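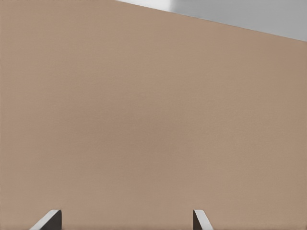
**Why does the gripper close before the arm has reached the box?**

The close command and the last move command were sent in the same step of our script, and the simulator does not wait for the first one to finish. A check on the arm position must stand between them.

---

## Ticket 72: gripper closes too early in pick task

**Project:** Lodoment (school robotics club, simulation group)
**Opened by:** Uwe Hellwig
**Opened on:** January 3, 2024
**Status:** solved, one point still open

### Problem

In the pick task the arm goes down to the box, and the fingers close while the arm is still moving. The box is then pushed and not gripped. It happens on the club computer and also on my laptop at home, so I do not think it is a question of slow hardware.

With the demo script from the July workshop the fault does not appear. It appears only with our own script `pick_box.py`, which we need for the Terneck round.

### What I tried

1. Made the arm slower. The fault came later in the run, but it came.
2. Changed the friction of the box. No difference, and I have put the old value back.
3. Opened the gripper wider at the start. This helped one time and then never again, so I count it as luck.
4. Put a fixed pause of 120 steps before the close command. Now the pick works, but the run is too long for the time limit. It also fails again if the box is placed further from the arm.

### Log

```
step 0 gripper open
step 4 move_to target_box sent
step 4 close_gripper sent
step 7 contact: left finger / box
step 7 WARN arm not at target
```

The two commands have the same step number. I had looked at this log many times and read only the warning.

### Reply from the Pidura group

> We had the same last year. `move_to` comes back at once, it only gives the order. Please ask for the distance to the target in every step and close when it is under your limit. Do not use a pause. Also check that your target is the centre of the box and not the front side, we lost a whole evening with that.

### Fix

```python
arm.move_to(target)
while not arm.at_target(limit):
 sim.step()
gripper.close()
```

I have also moved the target point to the centre of the box, as they advised. Ours was on the front side too.

After the change I let the task run with near and far box positions, and the box was gripped each time. The fixed pause is removed. I have merged the change, so please pull before you work on the script again.

### Still open

If the arm cannot reach the target, the `while` loop never ends and the window must be closed by hand. We need a maximum number of steps and a clear error message. I would like one of the younger members to write this part, it is a good small task. The place is marked with a comment in the file.

The camera view on the gripper also keeps its old settings after a reset. I will open a separate ticket for it.

Uwe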